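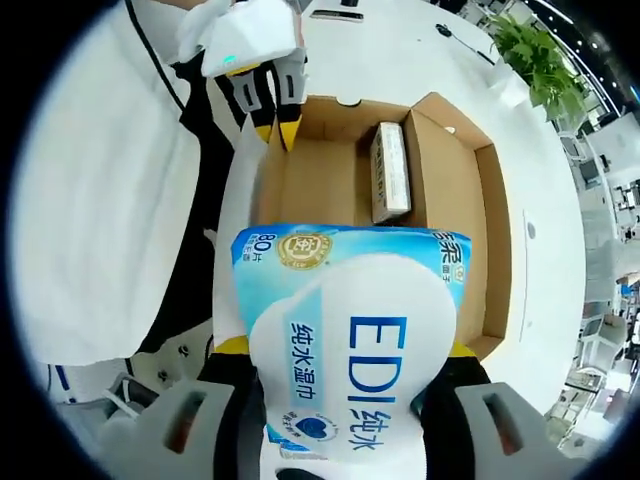

一只纸箱能装下多少心意

访伊拉里亚·梅西纳和她的装箱小屋

去见伊拉里亚·梅西纳（Ilaria Messina）之前，我以为装箱子是世界上最不需要采访的事情。东西放进去，胶带一拉，完了嘛。结果我们从下午两点一直聊到天色发暗，中间续了四次茶，我带去的本子写满了正反两面，临走时她还追到门口补了一句关于胶带的话（后面会写到，我答应了她的）。

她的工作间在二楼，门上贴着一张手写的纸，写着Nonska。这是她给这个小项目取的名字，问她什么意思，她笑了半天，说是小时候外婆叫猫的声音，写出来大概就是这几个字母。Nonska做的事说来简单：给刚搬到这座城市的人、刚出院回家的人、刚生了孩子的人寄一箱日用品。湿巾、纸巾、香皂、牙刷、针线包，都是超市里能买到的东西。从八月到现在，她和几个朋友一共寄出了1177箱。

“你别写得太了不起，”她一边给我倒茶一边说，“就是装箱子。我这个人喜欢装箱子，从小就喜欢，家里谁出门都是我收拾行李，我爸的袜子我能卷得像寿司一样。”

我问她，一只空箱子摆在面前，第一样放什么。

“硬的、方的、能自己站住的，先靠着箱壁放。”她答得很快，手也跟着比划起来，“小纸盒最好，侧过来贴着里面的角落，它不占地方，还能给后面的东西当个靠山。然后才轮到软的。很多人反过来，先把软的铺一层，觉得像垫子一样，结果硬盒子放上去东倒西歪，最后盖子合不上，就用手压，一压，下面的全变形了。”

软的里面，她最看重的是湿巾。大包的那种，一包八十片，正面印着“纯水湿巾”和“EDI纯水”的字样。我说这东西我家里也有，从来没觉得它难装。她一下子来了精神。

“难装倒不难装，可是它有脾气！你看着它是长方的，里头鼓鼓的，像个小枕头，你往哪边推，它就从另一边鼓出来。所以我都是拿住一头，先悬在箱子上面看一看，看准了位置再往下放，千万不要塞。塞进去的湿巾，拿出来的时候边上都是皱的，收到的人虽然不会说什么，可是我心里过不去。”

为什么每一箱都有湿巾呢？她想了想，讲起了项目刚开始时的一位收件人，沙赫拉·阿齐米（Shahla Azimi）。沙赫拉搬来的头一个星期，热水器是坏的，家具还在路上，两个孩子在空屋子里跑来跑去，手上脸上全是灰。箱子送到，她最先拆开的就是湿巾，擦了孩子，擦了窗台，又擦了唯一的一把椅子，然后坐在那把椅子上给伊拉里亚写了一封很长的信。

“她信里说，那天晚上她觉得这个屋子是她的了。”伊拉里亚说到这里停了一会儿，低头去弄茶杯，“后来我就规定，别的可以换，湿巾不换。”

沙赫拉现在也常来帮忙。我去的那天她不在，她的邻居赛义德·巴盖里（Saeed Bagheri）倒是来了，提着一袋自家烤的饼，坐下来就加入了谈话。赛义德以前在一家叫Firkora的家具店管仓库，管了27年，对纸箱有一肚子的讲究。

“大家都看箱子里面，我看的是盖子。”他说，“盖子四片都要往外翻到底，翻得平平的，手进出才不会碰着。你要是让它半立着，一会儿勾一下袖子，一会儿挡一下光，装一个两个没感觉，装一下午，人就烦了。人一烦，东西就乱放。”

他还教会了伊拉里亚买旧款的箱子，就是盖子上带一个半圆缺口的。手指往缺口里一伸，盖子就掀起来了，老人家和手上没力气的人开箱会轻松许多。伊拉里亚说，她以前一直以为那个缺口是剪坏了的，还嫌弃过，真不好意思。

关于桌子，两个人的意见倒是很不一样。伊拉里亚坚持要白色桌面，说掉了一张小卡片、一个瓶盖，一眼就看得见。赛义德觉得白桌子容易脏，擦起来没完没了。“那不是正好有湿巾吗？”伊拉里亚说，两个人都大笑起来，看得出这段对话他们已经讲过很多遍了。

我问有没有装砸了的时候。有的，而且她一点也不遮掩。有一批给产妇的箱子，她贪心，每箱多放了一瓶洗手液，瓶子没有单独包。到了Tatonard那边的取货点，负责接货的瓦尔迪尔·波特拉（Valdir Portela）打电话来，声音很客气，说箱子里头闻起来真香。那一批127箱，他们一箱一箱打开，擦干净，重新装，弄了整整三天。

“瓦尔迪尔这个人真好，一句重话没说，还给我们买了汤。”她说，“从那以后，凡是瓶子，一律套袋，瓶口朝上，旁边用软的夹住。湿巾这时候又有用了，它两边一夹，瓶子动都不动。”

箱子里的最后一样东西是卡片。卡片上没有口号，只写里面有什么、哪一样最好先用，末尾签上装箱人的名字。写卡片写得最好的是林道允（Do-yoon Lim），一个还在念书的年轻人，字很小很端正，喜欢在角落里画一只茶壶。有位老先生收到以后回信，别的没提，专门问茶壶是谁画的，能不能再画一只大一点的。道允真的画了，听说现在就贴在老先生家的冰箱上。

天快黑的时候，伊拉里亚让我自己试着装一箱。我照她说的，小盒子侧着靠里放好，再去拿湿巾，结果还是手快了，往下一按，另一头果然鼓了起来。她在旁边忍着不说话，忍得很辛苦，最后到底伸手过来，把那一包提起来，轻轻抖了抖，又放了下去。

“慢一点，”她说，“它自己会找到地方的。”

这个冬天他们打算再寄255箱，香皂想换成Shirazi的玫瑰香型，沙赫拉推荐的，价钱还在谈。工作间也许要搬到一楼去，赛义德的膝盖不大愿意爬楼梯了，可一楼那间下午没有太阳，伊拉里亚还在犹豫。

至于那句关于胶带的话，我照原样写在这里：封口只贴一道，贴直，末端折回来一小截，让拆箱的人一撕就开。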